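Trarlow Football Club
Thread: list management update, June

1/14
Trarlow Football Club confirms that key defender Ahmadpour has signed a contract extension. The agreement runs for a further 3 seasons and takes effect when the current contract lapses at the end of this one. Members were advised by email this morning.

2/14
Ahmadpour joined the club from Clanden as a mature-age recruit and has played 46 senior games, most of them at full back. The list management team regarded the signature as its first priority for the winter period.

3/14
The past year was a difficult one. A hamstring tendon injury sustained in the second week of pre-season required surgery, and a return through the reserves was delayed by a calf complaint. Ahmadpour has since featured in 11 consecutive senior matches.

4/14
The medical department is satisfied with the response to that workload. Training loads will continue to be managed on the main session of the week, and a rest may be scheduled before the finals should the fixture allow.

5/14
A statement from the football department: "The extension gives our younger defenders a settled group to learn alongside. The standard of preparation during rehabilitation was noted by coaches at both levels of the program."

6/14
Under league rules the financial terms of player contracts are not disclosed. The club confirms that the extension sits within its projected salary cap position and that no existing contract has been restructured to accommodate it.

7/14
Doseck remains out of contract. Discussions with the ruck's management have been constructive and will resume after the bye. The club will not comment on reported interest from elsewhere and asks that supporters treat such reports with caution.

8/14
For clarity, Doseck continues to train fully and is available for selection this weekend. Contract status has no bearing on selection. The match committee will name its side on Thursday evening in the usual manner.

9/14
There are 3 places on the list still to be resolved before the mid-season intake closes. The club intends to use at least one of them on a small forward, with further cover for the midfield under consideration. Players from the Clanden district competition have been invited to trial.

10/14
Trial arrangements. Invited players should report to the football office by 5.30 pm and bring boots, runners, a mouthguard and current clearance paperwork. Players under the age of 18 must be accompanied by a parent or guardian for the medical screening. Trials are closed to the public.

11/14
Injury list, as supplied by the medical department:
Half forward, ankle: available.
Wing, concussion protocols: to be assessed later in the week.
Back pocket, shoulder: four to five weeks.
Second ruck, knee: season.
No new injuries were reported from the reserves match.
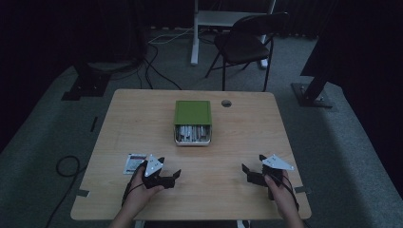 12/14
Membership and ticketing. Reserved seat holders for the Clanden fixture are reminded that the eastern gate will be closed while drainage works are completed. Entry is by the northern gate, which opens two hours before the first bounce. Concession holders should carry proof of eligibility. Parking on the netball courts side is restricted to permit holders and visitors with accessible parking permits.

13/14
The women's program will announce its own signings separately. Senior coaching appointments for that program have been finalised, and the club expects to publish the complete staff list before registrations open. Enquiries concerning the junior academy should be directed to the academy office and not to the football department, which is unable to process them.

14/14
Replies to this thread are open until 9 pm. Several members have asked whether the extension alters the club's position on the trade period. It does not. The club holds its first two selections in the coming draft and has no present intention of trading either of them.

Added at 4.15 pm
A correction to post 10. Clearance paperwork may be lodged electronically up to noon on the day of the trial. Players who have already lodged their forms through the league portal are not required to bring a printed copy.

Added at 6.40 pm
In response to questions about guernsey numbers: Ahmadpour will retain the number worn since joining Trarlow. Numbers for any mid-season recruits will be allocated once registration has been approved by the league. Supporters who have ordered a numbered guernsey through the club shop will receive it within the advertised delivery period.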